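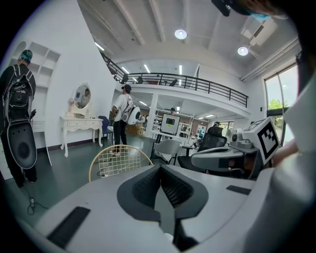
Why do web fonts still delay the first view of a page?

Most browsers hold back text until the font file arrives, and many sites request that file late. When Dorano, a regional publisher, reviewed its article template in June, it found 188 kilobytes of font data queued behind two style sheets. Readers on slower connections waited around 2 seconds for a headline.

The publisher engaged the design studio Urrutia to revise the template. The studio removed unused characters from each file, reducing the total to 60 kilobytes, and set a system typeface to appear until the download was complete. Line spacing in the fallback was adjusted so that paragraphs would not shift.

Editors at Dorano have asked that the same method be applied to Plonus, its events listing, where headings are set in a separate display face.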